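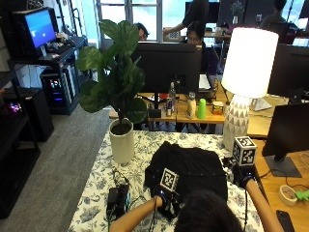 Sensor gloves on, black garment on the floral cloth, marker cube by the right hand.

Workshop tips: getting fold recordings your software can use

I love this part of the work. You spread out a piece of laundry, pull on the gloves, and a few minutes later there's a set of hand tracks on disk that a planner can chew on. Most of what goes wrong at that table is small household stuff, and it's fixable before lunch. These are the notes taped up next to our bench, cleaned up a little.

Iron the tags, so to speak

Printed markers have to be flat. A tag with a curl in one corner will still be detected, which is the annoying part, and the pose will wobble by a few degrees while the ID reads perfectly. Print on matte card, leave a white border at least one square wide all the way around, and skip the glossy lamination. Glossy tags catch a lamp and half the pattern goes white.

A tag sitting on cloth moves when the cloth moves. Treat its pose as the pose of that patch of fabric and keep it well away from your world frame. We mixed those two up in an early Delen config and the whole table appeared to slide around under a perfectly still shirt. Very pretty in the viewer!

Give the cube a job

A cube with markers on its faces is wonderful because some face is nearly always readable. Measure the printed pattern with calipers after printing, never trust the PDF, and put the measured size in the config. In Siddiqui that's the tag_edge line. If the distance readings are off by the same percentage everywhere, that line is your culprit.

Lay down masking tape corners for the cube's home position. Start each take with it home and let the software compare what it sees with what it saw last time. Our check stops the recorder if the cube has drifted more than 6 mm, and it has saved me from several afternoons of useless data.

Black clothes on a busy cloth

Black fabric is hard. Depth cameras get little back from it and the folds vanish in color, so everybody wants to skip it. Don't! Dark T-shirts are what people own. Lower the exposure threshold for the garment region only (Gredby calls this a local gain mask) and segment on the tablecloth, which has plenty of texture to hang on to. A flowered cloth is great for this. The solver finds features all over it, and wherever the features stop, there's your garment outline.

Do give the cloth a good tug flat first. A wrinkle in the tablecloth looks an awful lot like a sleeve.

Lamps, windows and plants

Pick your light and stick with it. If you like a table lamp on, leave it on for the full session, and lock white balance after it has been on for a few minutes. Daylight from a window is lovely at 10 a.m. and a different color at 4 p.m., so save a fresh reference shot whenever the room changes.

Big leafy plants are fine to have on the table as long as they stay out of the tracked area. Draw a mask around the leaves with a bit of margin, as they shift every time someone walks by. Same goes for monitors: mask the screens or the background model never settles.

Glove cables

Run the wires back along the wrist and up the arm, with a loop of slack at the elbow. Reach to the far corner of the table before you hit record and feel for any pull. Then do the zero pose, palms down, fingers together, hold still. Do it again after every break. Gloves creep on your fingers and the offsets creep with them.

Small stuff that pays off

Clap once at the start. Even with hardware sync it gives you something to line up by eye.

Name takes by garment first and number second. shirt_black_454 sorts nicely; take454_final_b does not.

Replay one take in Brirnosska right away, at half speed, with contact labels on. If the grasp label flickers while the hand is clearly holding a corner, raise the release threshold a notch and rerun the labeler. No need to record again.

Keep the raw files. Our longest clip has 1976 frames and I've relabeled it more times than I care to admit, each time with a better result.

Phones go face down and away from the cloth.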